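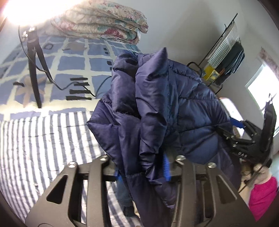

Wuldale Closet and Linen Circle: Minutes of the February Meeting

28th February
Minutes kept by Lise Gauthier

1. Getting started

We met in the back bedroom at Droder House, with the usual shuffle to find somewhere to put our own coats, and got going at 1215 once the soup had been put on low. Everyone who said they would come did come, and two more besides, so a very warm welcome to the pair from the Gosselin Street end, who had walked over with a bag of pillowcases and apologized for the state of them. There was nothing to apologize for. We have seen much worse, and some of it was mine.

The minutes of the last meeting were read and agreed, with one correction: the flannel sheets went to the family on the hill and not to the family at the bottom of the hill, who have plenty of sheets and were rather puzzled to be thanked for returning ours. I have put it right in the book.

2. The winter coats

This took up the better part of the first hour, as it does every year, and I will try to be short about it (I won't manage).

The navy puffer jacket was the one we talked over longest. It's the glossy one with the brighter blue trim on the inside, and it had been lying on the shelf since before the holidays because no two of us could agree on how it ought to be put away. One view was that puffers should always hang. The other was that they take up half a rail when they hang, and that a puffer folded loosely in thirds, with the sleeves in first, will come back perfectly well after an afternoon in the air. Doreen held out for hanging. Her grandmother hung everything, including the tablecloths, and she told us about the tablecloths.

It was agreed in the end that jackets of this sort will be folded loosely and laid flat on top of the heavier things, never underneath. Zippers are to be closed to the neck first and pockets emptied. We found a bus ticket, a cough drop and a very nice pencil in the coats we got through, and the pencil is on the windowsill if it's yours.

There was some talk about the Kuster vacuum bags left over from last spring. I know several of us love them — the squeeze is very satisfying — but the feeling in the room was that they are fine for wool blankets and not kind to anything puffy. The bags will be kept for the blankets. Anyone who wants one for home should ask before taking it, please, so we know where they've gone.

3. Comforters and quilts

A nice easy one to follow. The blue and white grid comforter, the one with the pale tan flowers, stays on the bed as the working surface. It washes well and it doesn't mind having things piled on it. A suggestion was made that we cover it with an old sheet while we sort, to save washing it so often. We'll try that next time and see if the sheet slides about.

The cream floral quilt, with the pinks and reds and that lovely teal, was admired all over again. Two people offered to take it home "for airing," which fooled no one, and it will remain folded at Droder House until the July display. Please fold it a different way each time you handle it so that the creases don't settle in one place. Flowers outward or flowers inward, I don't believe it matters, though I was told at some length over the soup that it does.

We also spent a while on how to fold a big comforter when you are by yourself, as so many of us are on laundry day. The way that won the most nods was to spread it out flat on the bed first, smooth it from the middle toward the edges, bring the two long sides in so they meet, and then roll from the foot up to the head, leaning on it a little as you go. If your arms are short like mine, walk around the bed. It's quicker than stretching, and better for the back.

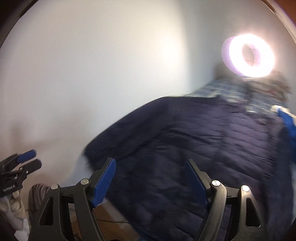 4. Sorting the bed before we fold

It was raised (by me, I'll own up) that we tend to start folding before the bed is clear, and then everything gets moved twice. The navy quilted bedding and coats are the worst for this, being so big and so good at hiding a pillowcase. By the time we had the navy spread across the bed, we had a blue-and-white bundle bunched up against the wall at the head end and the white and grey things in a crumpled pile, and I defy anyone to keep a pair of matching shams together under those conditions.

After some back and forth we settled on this order of work for next time:

Small things off first, and onto the black wire shelf.
Pillowcases and sheets next, paired up before they are folded.
Then the whites and greys, which should have their own basket.
Big quilted pieces last, when there's room to lay them out.

There was a plea that the shelf not become the place where everything ends up. The green folded cloth has been there so long that it was greeted by name. Whoever left the yellow box, could you kindly tell us whether you still want it? If we don't hear by the next meeting we will open it, and I won't be responsible for the excitement.

5. The labels

The new cotton tape has come, 104 yards of it on one roll, and it's good sturdy stuff that takes the laundry pen without bleeding. Thank you to the new pair for cutting a first batch while the rest of us were still arguing over the puffers. Labels go on the inside corner at the foot end of comforters and quilts, and on the hanging loop of coats. Sheets are to be marked on the hem with the size, because holding a fitted sheet up to the light and guessing has not served us well.

Somebody asked if we might put a little washing note on the label too. It was liked, but the labels are small and so are our eyes, so it was left for another day.

6. Airing and the window

A short item, made longer by the weather. The pink curtain is to be drawn well back while we work, both for the light and to keep it from getting caught up with the bedding. Window open a crack for the first half hour if it's dry out. Those who feel the cold may sit on the other side of the bed, and bring a cardigan.

Lavender bags were discussed. Half the room likes them and the other half sneezes. No lavender bags with anything that is going out to other people.

7. Next time

We'd like 3 people to come early and strip the bed and wipe down the shelf, and so far we have one and a half (she isn't sure about her knee). If you can manage it, leave a note in the usual place. Bring bread if you are bringing something. We had four kinds of cookies and not a slice of bread for the soup, and I say that with great affection toward the cookies.

Still owed from last time: the big safety pins, the good scissors, and the recipe for the bean soup.

The meeting closed at 1521, a bit later than planned, with thanks to all and the kettle going on again for those in no hurry.

L.G.

Comments

Gosselin Street pillowcases: Thank you for having us! We went home and rolled the big comforter your way and it fits in the chest for the first time in years. Happy to do more label cutting.

Doreen: I would like it noted that I still say hang them. Also the tablecloths were my great-grandmother's, but never mind.

marnie_k: Is the roll-from-the-foot way all right for real down or only for the polyester ones? Mine is down and weighs a ton.

Lise Gauthier: Marnie, I do mine that way and it's down, just don't lean so hard on it. Doreen, I'll correct the book.

Upstairs at Droder: The pencil is mine. Yellow box isn't.

Wuldale Closet and Linen Circle, Droder House, back bedroom. Messages by note or at the door. Please ask before copying our minutes. Back to top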